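发件人：Tadosach 项目设备组
收件人：双臂平台采购讨论列表
日期：2021年5月6日
主题：回复：开盒工位下半年预算，第二版清单

各位：

先回复引文中的三个问题，清单修订放在后面。

> Kosstead 方面四月份的来信写道：
> 1. 开盒工位是否必须用多指手？两指夹爪单价低得多，维护也简单。
> 2. 指尖耗材为什么单独列一行，而不是并入年度维护费？
> 3. 备件库存放在 Dultville 还是 Barros？两地都放的话，预算要重算。
> 另外，第一版清单里没有写工作台面的规格，请补上。

关于第1点。任务定义是双手配合，一只手处理盒盖，另一只手稳住盒底，盒底里的器件不能被带出来。盒盖与盒底为紧配合，两指夹爪在平面上夹持盒盖侧壁时，接触面偏小，需要另加定位夹具。夹具本身不贵，但每换一种盒型就要重做一套，工时计入后与多指手的差价会缩小。我们建议保留一对多指手，两指夹爪作为对照配置。

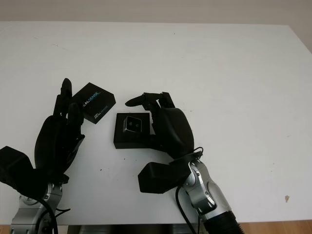 图1 双手操作，黑色包装盒与盒内相机模块

测试用的包装盒沿用深度相机的零售盒，尺寸小，表面颜色深，与手指颜色接近，对视觉分割不利。采购浅色测试盒的申请本次不提，等分割模型的结果出来再定。

关于第2点。指尖垫属于磨损件，更换周期与任务量挂钩，与日历时间关系不大。并入年度维护费之后，任务量一上来就要走追加审批，上一轮就卡在这里。单列一行，按每3000次抓取更换一组计算，每组单价325元，超出部分由各站点自行承担。
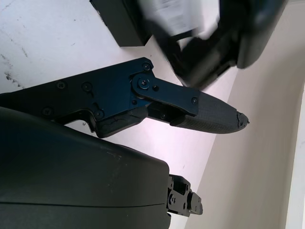 图2 指尖垫尖端有缺损，防滑纹理仍可见

验收时请注意，指尖垫的缺损多从尖端开始，纹理面完好不代表可以继续使用。报价单里凡是只写“指尖组件”的，要让供应商拆成垫片和金属连杆两项。连杆和螺钉正常情况下不需要随垫片一起换，整套更换的报价一律退回。

关于第3点。建议只在 Dultville 设库，Barros 保留一套应急件。两地物流次日可达，双库存带来的停机时间收益不足以覆盖占用资金。应急件包括：指尖垫一组、腕部线缆一根、紧固螺钉一包。腕部线缆请按实际走线长度订购，留出弯曲余量，第一版清单中的标准长度偏短，肘部弯到极限位置时会受拉。

台面规格补充如下：白色哑光，平面，无拼缝，后沿距墙不作要求。台面污渍和碎屑会干扰小目标检测，清洁耗材列入日常办公费，不占设备预算。
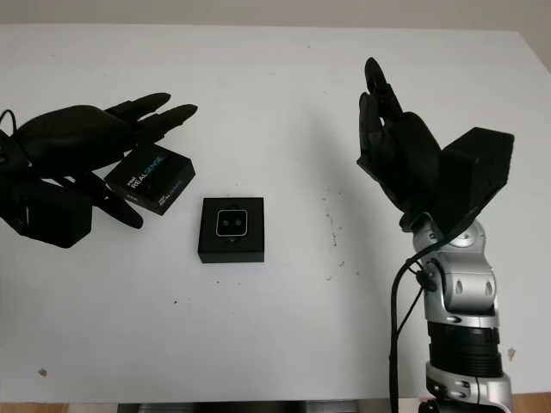
修订后的清单（第二版）

一、双臂本体，一套。沿用现有合同，不新增费用。
二、多指手，左右各一。交货期13周，须在本月内下单，否则赶不上第三季度的测试窗口。
三、两指夹爪，一只，对照用。可接受翻新件，但须附维修记录。
四、指尖垫，37组。其中36组入 Dultville 库，1组作为 Barros 应急件。
五、腕部线缆，四根。三根入库，一根放 Barros。
六、头部相机支架，一件。要求俯视角可锁定，锁定后重复安装误差由供应商书面给出。
七、测试包装盒，由各站点自备，盖与底须配套编号，不得混用。

第四项合计12025元，不含运费和税。第二项报价收到两份，差别主要在质保条款：一份把手指关节列为保修范围，另一份只保掌部和腕部模块。从使用方式看，手指关节的受力次数最多，建议选前者，即使总价略高。

另有一项未列入清单，先提出来讨论，即力传感指尖。开盖动作的判定目前完全依靠视觉，盖与底是否分离，要看两件之间有无间隙。

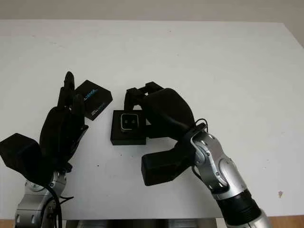

力传感指尖可以提供第二个判据，但目前询到的型号与现有指尖接口不兼容，需要转接件，转接件又会增加指长，影响对矮盒的包络。倾向于本年度不采购，只申请一组样件做接口评估，费用从不可预见费中列支。Kosstead 如有同类接口的使用记录，请直接回复到列表，附图纸版本号。

第二版清单的电子表格已放在 Tadosach 共享目录，第一版保留备查，请勿在第一版上修改。对第二项质保条款有不同意见的，请在下周三之前回复，逾期按前一份报价走流程。

Tadosach 项目设备组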